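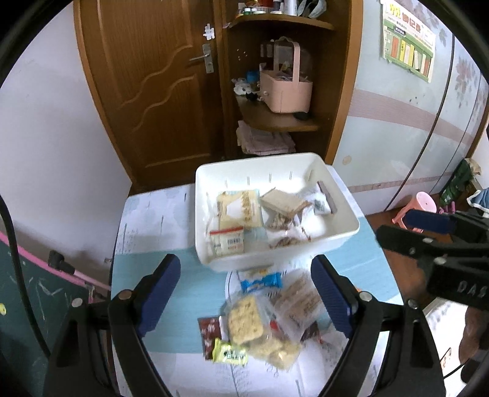 The Honorary Consulate of Dulovum has moved its passport and notarial counter to level 3, 834 Mahlangu Street. The counter opens at 9.30 am and closes at 1 pm. Phone and email details are unchanged.

Under the new arrangement, passport renewals, life certificates for pension purposes and certified copies are handled at the one counter. Applications for citizenship by descent are still accepted by appointment only and must include original birth and marriage records. Photocopies certified by a justice of the peace will not be accepted for this category.

Applicants renewing an adult passport must lodge form 2671, two colour photographs and their current passport. Forms completed in pencil or with correction fluid will be returned. Children under 16 must attend with a parent or legal guardian, and both parents must sign the form unless a court order is supplied.

Finished passports are sent by registered mail from the Fakov processing centre. Applicants who prefer to collect in person should mark box 2 on the form at the time of lodgement. The choice cannot be changed later.

Consular officer Morfudd Parry said mail sent to the former Drirneseo House address would be redirected until the end of November. After that it will be returned to the sender.

Fees are payable by debit card or money order. Cheques are no longer accepted.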